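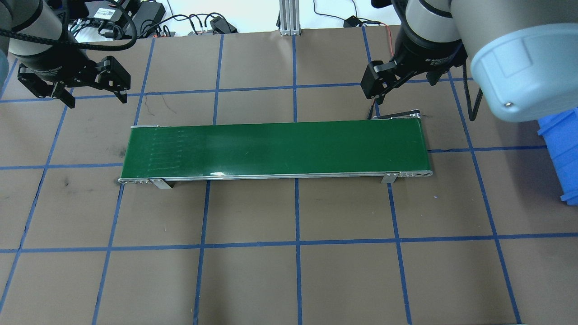

Nerero, kit de dos brazos con cinta: seis semanas en un almacén de devoluciones

Puntuación: 3 sobre 5

Trabajo en la sección de devoluciones de un distribuidor de recambios pequeños: juntas, tapones, conectores, bolsitas con tornillería. Todo lo que el cliente manda de vuelta pasa por nuestras mesas, se mira, se clasifica y vuelve a la estantería o va al contenedor. La empresa compró el kit de Nerero a través de Lovorberg, que es quien lo instala y lo mantiene, y a mí me tocó convivir con él desde el primer día. No he pagado nada de mi bolsillo, así que el precio lo dejo para quien firme facturas.

Lo que viene: dos brazos, cada uno con su pinza negra, una cinta corta de banda verde con perfil de aluminio, la electrónica y una cantidad de cable que el folleto no enseña. La mesa la pusimos nosotros. El papel marrón y la cuadrícula de cinta azul también son cosa nuestra, y se los recomiendo a cualquiera: cuando el técnico pregunta por teléfono dónde se ha caído la pieza, se le dice la casilla y ya está. Antes nos pasábamos la mañana con «un poco más a la izquierda, no, de la otra izquierda».

El montaje

Lovorberg habla de una jornada. Fueron dos, y la segunda se nos fue entera en recolocar la cinta, que va sobre soportes metálicos sujetos al perfil y hay que dejar bien escuadrada con los brazos. Si alguien apoya el codo y la mueve, toca repetir el ajuste. El manual dedica a esto media página y un dibujo que no se corresponde con nuestra versión. El cableado queda por detrás de la mesa, a la vista, sin canaleta. La pedimos y nos dijeron que era un accesorio.

Cómo trabaja

Las piezas rígidas y de forma clara las coge bien. Una pinza de dos dedos es lo que es: un tapón de plástico, perfecto; una bolsa transparente medio vacía, lotería. En la hoja del comercial figuraban 866 piezas por turno. Nuestro mejor turno fue de 513, y eso después de apartar las bolsas a mano, un trabajo que no aparece en la hoja de nadie. Con lotes de 50 unidades iguales va tranquilo y se puede dejar solo un rato. Con lotes mezclados, que en devoluciones son casi todos, hay que estar encima.

La banda ya tiene unas rayas finas en el tramo izquierdo. De momento no afectan a nada, pero son seis semanas, y del recambio nos han dado un plazo de entrega bastante vago. También brilla bajo los fluorescentes. Pregunté si eso podía despistar al sistema y me contestaron que no debería. Apunto el condicional.

Lo que cambia para quien está al lado

De esto se habló poco en la presentación. Nos contaron que el robot se quedaba «lo repetitivo» y nosotros «lo de valor». En la práctica, lo repetitivo sigue ahí con otra forma: preparar la entrada, vaciar las cajas azules, retirar lo que se ha quedado atravesado, pulsar reanudar. Las muñecas lo agradecen, eso lo reconozco sin problema, y a media tarde termino menos cargado de hombros. A cambio ya no marco yo el ritmo. Antes podía apretar por la mañana y aflojar después de comer; ahora el ritmo lo pone la cinta, y cuando se para, la pantalla cuenta los minutos de parada con el nombre del turno al lado —no con el de la máquina—.

Se pierde además algo que cuesta medir. Al pasar cada pieza por la mano, uno notaba que un proveedor había cambiado el plástico o que una junta venía más blanda. Dos compañeros veteranos cazaban lotes malos así. Pedimos mantener una revisión manual por muestreo y nos la concedieron «durante la fase de prueba». Nadie nos ha dicho cuándo acaba esa fase.

En cuanto a la plantilla, no han echado a nadie. Tampoco han cubierto la baja de junio, y cada cual que saque sus cuentas.

Comparado con otros

En la otra nave tienen un equipo de Brzozowska, de un solo brazo. Es más lento y hace más ruido, pero la formación la recibió todo el turno. Con Nerero se formó a una persona por turno, y si esa persona libra, los demás llamamos al teléfono de Lovorberg, que atiende hasta las 18:00. El turno de tarde acaba a las 22:00. El programa de supervisión Ivance, que se vende aparte, promete resolverlo con avisos al móvil. No lo hemos contratado y preferiría que no: avisos del trabajo en el móvil ya tengo.

A favor: delicado con las piezas duras, descarga las muñecas, el técnico que viene sabe lo que hace.

En contra: cifras de catálogo, manual flojo, cableado a la vista, formación escasa, contador de paradas mal planteado.

Lo recomendaría a un taller con piezas siempre iguales. Para devoluciones, pedid antes una prueba con vuestras propias cajas, sin ordenar, y que esté delante la gente que va a trabajar con él.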